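Stone benchtops: sealing, cleaning and the January inspection round

December 30, 2019

The building services desk has received a steady run of queries about the stone benchtops fitted in the Kamholm apartments, mostly concerning dull patches near sinks and cooktops. The following applies to all natural stone surfaces in the building, including vanity tops and window sills. It does not apply to the engineered stone in the Cinodley wing, which is non-porous and should not be sealed at all.

Marble is largely calcium carbonate. Acids dissolve it on contact, and the resulting mark is called an etch. Vinegar, lemon juice, wine, tomato and most bathroom descalers will etch a polished surface within minutes. A sealer does not prevent this. It fills the pores below the surface and slows the uptake of oil and coloured liquids, so it deals with stains only. Residents who have resealed over an etch in the hope of removing it will need to have the sealer stripped before the stone can be rehoned.

To check whether a surface needs sealing, place a teaspoon of water on a clean, dry section and leave it for 17 minutes. If the stone underneath has darkened when the water is wiped away, the sealer has worn out in that area. Test beside the sink and again at the far end of the bench, as wear is seldom even.

The product held in the store is Prolovex penetrating sealer. Apply 2 coats with a lint-free cloth, following the interval on the tin, and buff off the residue before it hardens. Open the windows and keep food off the bench overnight. For daily cleaning use warm water and a neutral detergent, then dry with a towel. Cream cleansers are abrasive and will take the polish off.
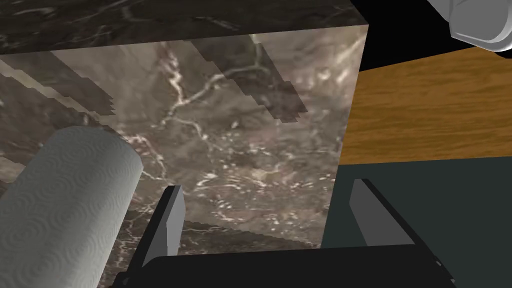 Veins and etches are regularly confused in maintenance requests. A vein is part of the stone and runs through the polish without changing it; an etch breaks the polish and looks matt when viewed at a low angle against a light. Colour is a poor guide. In a grey-brown marble with bright white veins that branch and split like cracks, the pattern can easily be reported as damage when the stone is sound. Run a fingernail across the line. If it catches, log the location and leave the surface alone until it has been inspected.

Inspections will be carried out in January by Aquino, starting on the lower floors. All 174 apartments are included. Benches should be cleared beforehand, with small appliances unplugged and moved to the floor or table. Rehoning of etched areas is charged to the apartment, capped at $2,000 per kitchen, and a written quote will be issued before any work is booked. Resealing is covered by the maintenance levy.

Requests for a particular inspection time can be left at the services desk or placed in the box beside the lifts.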